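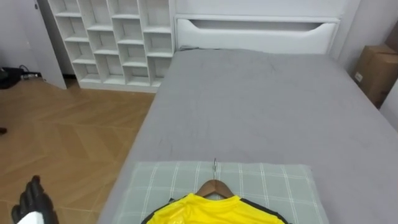 Sopacua House guest room group - minutes of the January meeting

Present: Jolán Dobos (chair), Edit Kozma, Fanni Somogyi, Guido Cocco
By phone: Pankaj Shukla
Minutes: Fanni Somogyi
Started 6:30 p.m.

1. Last meeting's minutes
Read and accepted. Guido asked for one correction: the paint left over in the hall closet is eggshell, and I had written satin. Fixed.

2. The back bedroom
Lots of good news under this one! The old wardrobe went in December and everyone loves how much lighter the room feels. The white headboard got a round of praise all to itself, especially the long curved cutout near the top. Edit would like to keep spare pillowcases behind it if there turns out to be enough depth. Jolán will measure.

The plain gray fitted sheet stays as our standard for this room. Pankaj had wondered about going back to stripes, but gray looks great next to all that white and the wood floor, and we agreed on it quickly. Edit pointed out a few creases in the middle of the bed and offered to bring her steamer over. Gladly accepted - she is the only one of us who enjoys it.

Pillows and a comforter still to be chosen. Fanni is keen on a mustard yellow comforter. Guido prefers dark green. We went back and forth on this for quite a while, very happily, and Jolán finally suggested that each of them bring a sample to lay on the gray. Decision next month.

3. The cubby shelf
This took up most of the evening and was the most fun. The compartments are all empty, so we get to start from scratch. What we settled on:

Top compartments: kept for show. A plant or two (Edit has cuttings ready), the blue pitcher from the dining room, and nothing stacked.
Middle compartments: books and board games. Guido has been through the boxes in the attic and says there are some wonderful old travel guides.
Bottom compartments: baskets for towels and extra blankets, low enough for kids to reach.
The stepped part on the left: left open for guests to put down their own things. Pankaj made the case for this and he is right, every guest room needs a spot for keys and glasses.

Fanni asked if we wanted fabric bins in all the squares. General feeling was no. The open look is the best part of that shelf, and the staggered squares would get lost behind a wall of bins.

Jolán reminded everyone that a tall unit has to be fastened to the wall before we load it. Guido will check how it is fixed and do the job if needed. Nothing heavy goes on it until he gives the word.

4. Door and floor
Edit would like a soft stop for the door at the shelf end so that it can't swing into the shelf. Approved. Pankaj brought up cables: anything with a cord should run along the wall and be kept clear of the path from the door to the bed. Agreed, and we will add a line to the room checklist.

Rug: a small one for the left side of the bed, so that bare feet get something warm in the morning. Everybody in favor. Washable, please, and with a non-slip pad under it.

5. Money
We have 700 dollars for the room this season. Approved so far is 274 dollars for bedding, covering a comforter, pillows and a second fitted sheet in the same gray. Guido got a price of 247 dollars from Prendutier for the rug, the pad and 2 baskets. We liked the rug very much and said yes on the spot. The door stop comes out of the general repairs jar.

Jolán said again how pleased she is that we are doing this well without a big spend. Same from all of us.

6. Other business
Pankaj has offered to write a one-page welcome note for guests, with the wifi details, how the shower works and where to get good coffee. Edit will proofread. Fanni wants to include her map of the walk to the lake (hand drawn, and it's lovely).

A reading lamp was mentioned. Held over to next month.

To do
Jolán - measure the space behind the headboard cutout; order the second gray sheet
Edit - steamer, plant cuttings, door stop
Guido - wall fixing, rug order, green sample, books down from the attic
Fanni - mustard sample, lake map, update the checklist
Pankaj - welcome note, lamp ideas

Closed 7:50 p.m. Next meeting in February, same time, and Guido is bringing the lemon cake again.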